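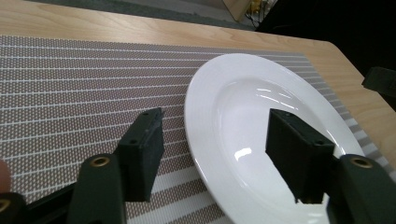 About the Allport House Museum and Histel Mill Site

The Allport House Museum and Histel Mill Site is a local history museum in Dreltville. It preserves a farmhouse, a stone mill foundation, a section of millrace and 31 acres of creek bottom and pasture. The museum collects objects and papers connected to the families who lived and worked along Histel Creek, and it is open to the public without charge.

The site is owned by the Dreltville Historical Society, a nonprofit organization. The society also runs the reading room on the second floor of the house and maintains the walking trail between the house and the mill.

History of the Site

The Allport family bought the land along the creek before the town was laid out. They built a log house first, then replaced it with the two-story frame house that visitors see today. Part of the log house survives inside the rear wall of the kitchen. A panel was left open during repairs so that the logs and the clay chinking between them can be seen.

The mill came after the house. It ground corn and wheat for farms on both sides of the creek and later had a small saw attached. The Histel family leased it for two generations, and most people in the county knew it as Histel's Mill even though the Allports held the deed. The account books list customers by name and show that many paid in grain, eggs or days of labor.

A flood took the upper floors of the mill and most of the dam. The foundation, the wheel pit and the race were left standing. The building was never rebuilt, and the mill lot was used as pasture for many years afterward. Local people took some of the loose stone for walls and steps, and several of those walls are still in place along Creek Road.

The last member of the Allport family to live in the house left it to the society, along with the furniture, the farm tools in the barn and a trunk of letters. The society repaired the roof and the chimneys, opened the downstairs rooms and has added to the museum as money has allowed.

Collections

The museum has 2762 cataloged objects. Of these, 2740 are stored or displayed on the site. The other 22 are on long-term loan to the county courthouse, where they can be seen in the first floor hallway during business hours.

The largest group is household goods: crockery, quilts, lamps, sewing tools and kitchen equipment. Most of it came from the house itself or from farms within a few miles of the creek. The second largest group is tools, including coopering and blacksmithing tools and nearly everything used to dress the millstones. One pair of stones is on the site. The runner stone is in the barn and the bed stone is still in the ground at the mill.

Papers are kept in the reading room. They include the mill account books, Allport family letters, school attendance registers, church minutes on deposit from two congregations, and survey maps. There is also a set of glass plate negatives showing the main street of Dreltville before and after the railroad depot was built. Prints have been made from the plates so that the originals do not have to be handled.

Archeology at the Mill

The society has carried out five seasons of excavation at the mill lot. The work takes place in June, when the creek is low enough to keep water out of the wheel pit. The first two seasons were spent locating the corners of the foundation and clearing the race. Later work moved to the slope between the mill and the road, where a small building stood that does not appear on any of the maps.

Finds from the slope include window glass, cut nails, pieces of clay pipe and a quantity of broken stoneware. The building may have been an office or a place for the miller to sleep during the busy season. The account books mention a "little house" twice without saying what it was for. A report on each season is available in the reading room.

Please do not dig or use metal detectors on the property. If you find something on the trail, leave it where it is and tell a member of the staff.

Staff

Rosimeire Coutinho is the director of the museum. She began as collections manager and was responsible for the first complete inventory, which replaced three separate card files. She continues to supervise the catalog and answers most research requests.

The Coutinho Room, on the east side of the first floor, is used for changing exhibits. It was named by the society's board after the inventory was finished. Before that it was the Allports' back parlor, and the wallpaper above the picture rail is original.

Guides are trained by the staff and lead tours of the house and mill. New guides spend a season working with an experienced one before giving tours alone. People interested in becoming a guide should ask at the front desk for an application.

School Programs

The museum offers programs for grades three through eight. Younger classes visit the house and barn and learn how a farm family prepared and stored food. Older classes use copies of the account books to work out what a customer owed and how the debt was paid. Both programs take half a day and include a walk to the mill if the trail is dry.

Teachers should schedule at least a month ahead. One adult is needed for each group of eight students. Lunch can be eaten in the barn or at the picnic tables beside the parking lot. A box of reproduction objects with a teacher's guide can be borrowed for two weeks by schools that are not able to make the trip.

Visiting

The house is shown by guided tour. The barn, the trail and the mill foundation can be visited without a guide. The first floor of the house and the barn can be reached by wheelchair. The reading room is up one flight of stairs, but materials can be brought down to the Coutinho Room on request.

The trail to the mill is gravel for the first part and dirt after the footbridge. It is often muddy in spring. Dogs are allowed on the trail on a leash but not inside the buildings.

Researchers should write ahead and say what they are looking for. Copies of most papers can be made for a small fee. Staff can do a limited amount of searching for people who live out of the area.

Donating Objects and Papers

The museum accepts objects and papers with a clear connection to Dreltville or the Histel Creek area. Please contact the director before bringing anything in. It helps to write down what you know about the item, including who owned it and where it was used. Photographs are most useful when the people in them have been identified.

Storage space is limited, and the museum cannot take large furniture or farm machinery at this time. Family papers can be lent for copying and returned to the owner.

Page last updated 26 March 2020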